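Talk notes: "The Mystery Drawer: How a Household Loses Track of Its Own Stuff"
Brisine Public Library, evening series
Oct 10, 2023

OPENING (don't rush, people are still finding chairs)

Thank them for coming. Say that anyone who left a drawer half open to get here on time is among friends.

Start with the apartment on Balogh Street. My first. One kitchen drawer, and in it one can opener, one bag of rubber bands and a map of a city I had already moved out of. I thought I was organized. I was just poor.

Then the current house. Four kitchen drawers, and I can tell you with confidence what's in two of them.

PART ONE: THE BIG COUNT

In July I emptied the whole house onto the living room floor, room by room, and wrote everything down. Pause for the groan.

Slide: the total. 1368 objects, not counting books, food or anything screwed to a wall. My guess beforehand was 790. Let them look at the two numbers for a second.

Explain what counts as one object. A deck of cards is one. A box of screws is one. Pens were each counted separately, which I regret.

Best finds: a key to a bike lock, the bike having left in another decade. Eight tape measures. I have bought every one of those because I couldn't find the others. (If they laugh, wait. If they don't, move straight on to batteries.)

Batteries: I had a jar of dead ones next to a jar of good ones. At some point the jars were combined. I don't want to talk about it.

PART TWO: WHY WE KEEP THINGS

Keep this section short, it got long in Vurnance and a man in the second row ate a whole sandwich.

Reasons I wrote down next to objects during the count, read in a flat voice:
- might fit something
- was expensive
- was free
- belongs to the other one
- do not know what this is, so it must be important

Spend a minute on the last one. An object with a known purpose can be judged. You know if you still own the blender the lid goes to. An object you can't name has a kind of diplomatic immunity. It has come through three moves and a flood, and it outranks you.

Admit that I threw out a bracket I couldn't name and needed it eleven days later. The replacement came from Faruvitz Hardware and I have kept the receipt, which is now also in the drawer.

PART THREE: AUDIENCE BIT

Ask for a show of hands: who has a drawer they'd rather not open in front of a guest? Hand up first so they feel safe.

Next slide. Leave it up without saying anything and let them shout out guesses. Don't help. Repeat the worst guess back to the room with respect.

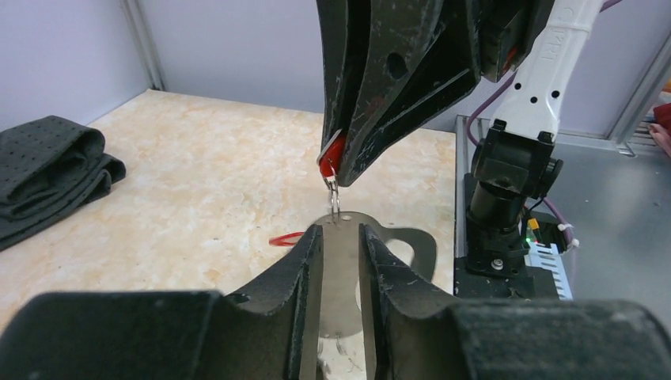
Steel, flat, small hole near the top. Would you throw it out?

Take a vote, keep or toss. In Vurnance "keep" won easily and then the same people asked me how to get rid of things.

CLOSE

The rule I use now: unnamed objects go in one shoebox with the date on the lid. When the box is full, something has to leave before anything new goes in. I have broken this rule by buying a larger shoebox.

Mention the printed worksheet on the table by the door. Take one, please, I had too many made and I can't bring them home.

Questions. If someone asks about garages, say we're out of time.

Contact: use the form on the Talks page | © The Mystery Drawer Talks | Back to top

We use cookies to remember your preferences. Accept | Manage settings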